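Programs > Funded Projects > Trato Community Garage > Progress reports

Print this page | E-mail this page

Trato Community Garage: progress report to the Wandik Fund, second period

Where we are

The Fund asked for a shorter report this time. We took the hint.

Trato exists to keep older cars legal and stopping properly for people who can't face a dealership invoice. Brakes remain most of the work. Between the last report and the end of November we did 463 brake inspections, against a target the Fund described as ambitious and we described, privately, in other terms. Of those, 60 cars needed pads or rotors on the spot, and 14 were kept off the road until the lines were replaced. One owner had been managing the noise by turning up the radio.

The hoist

The second-hand Culletti hoist is in. It arrived in two deliveries, the first of which was bolts. It has passed its safety certification and now goes up and down as advertised, with a groan on the way down that the installer calls normal.

Money

Parts spending is $2252 over the budget line. Nearly all of it is brake fluid and calipers, whose prices rose the week after we sent you our forecast. We propose to cover it from the signage line, as the sign we have is ugly but legible.

Evening classes

The Ouellet branch ran its basic maintenance course twice. Both groups learned to check fluid levels, read the wear on a tire and change a wheel on level ground. The second group also learned where the locking nut key is kept in most cars, a lesson that took up most of an evening in the parking lot.
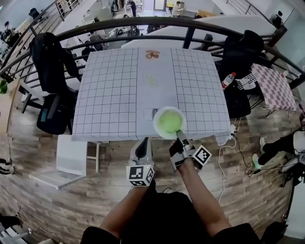
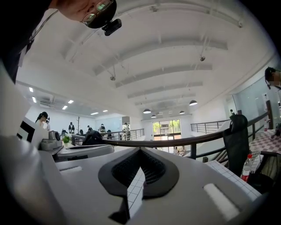 Head-worn device and gripper, seen from the gripper.
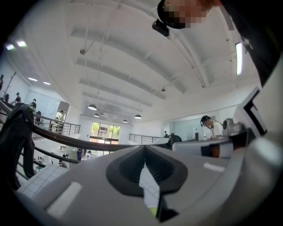
Next period

We plan to open the bays until 8 p.m. once the new lighting is wired, and to start a waiting list that isn't a clipboard. Winter tire changeovers will slow the brake work, as they did last year, and we'd ask the Fund to read the next set of numbers with that in mind. Receipts for parts and the hoist certificate will follow under separate cover, as soon as we find the second page of the certificate.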